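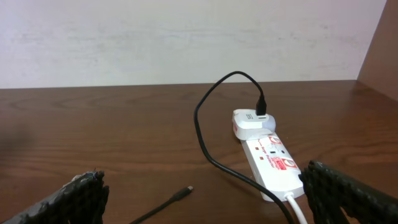

Charging task: power strip, USB adapter and cables, from a wrist camera.

Software Review: Ekel 2 Manipulation Suite
Prepared by Marjorie Rudd, Rodville Centre for Applied Automation
9/11/22

Ekel 2 is a control and perception package for two-armed tabletop manipulators. The Centre evaluated it under a standard site licence, with the phone-charging task as the principal workload. The task calls for the system to locate a charging cable, pick up its connector and present it to the port of a handset. Jamie Bickerstaff configured the workstation and supervised all 847 logged attempts.

Perception
The segmentation module ships with a general model and a fine-tuning tool. Dark cable on brown wood grain was handled competently. Where a second cable was present on the tabletop, the general model frequently merged the two into a single instance. Fine-tuning on 40 labelled views largely corrected the fault, although the labelling interface is slow and discards unsaved masks without warning.

Reflective surfaces remain a weakness. A handset screen behaves as a mirror at close range, and the depth estimator tended to place reflected shapes behind the glass. The manual recommends masking the screen region by hand. Reviewers consider this an acceptable interim measure only.
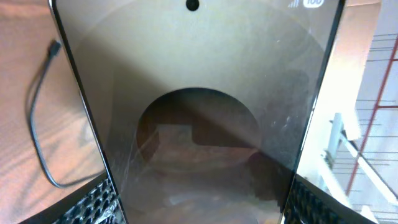
Planning and control
The planner treats the two arms as one system and produces collision-free paths for both. Replanning was prompt in ordinary use. Cables attached to the arms themselves are not modelled by default, and operators must enter a clearance margin for each wrist. The Centre settled on 30 mm after several trials with the Nechyporuk calibration routine, which is bundled with the suite and merits particular praise for its clear error reporting.

Grip control is adequate for rigid objects. For a thin cable, the default force profile permitted the connector to rotate between the fingers, and final alignment suffered accordingly. A custom profile resolved most instances. The profile editor accepts plain text files, so settings may be placed under version control.
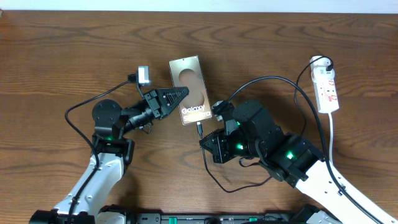
Tooling and support
The log viewer synchronises the wrist and overhead streams on a common timeline and allows annotations to be exported. Playback stalled on recordings of over 2 hours. The vendor's Ganham office acknowledged the defect in September and supplied a patch, which has not yet been assessed.

Recommendation
Ekel 2 is recommended for laboratories with an experienced integrator on staff. Centres intending to work chiefly with glass or polished metal should request a trial licence before purchase.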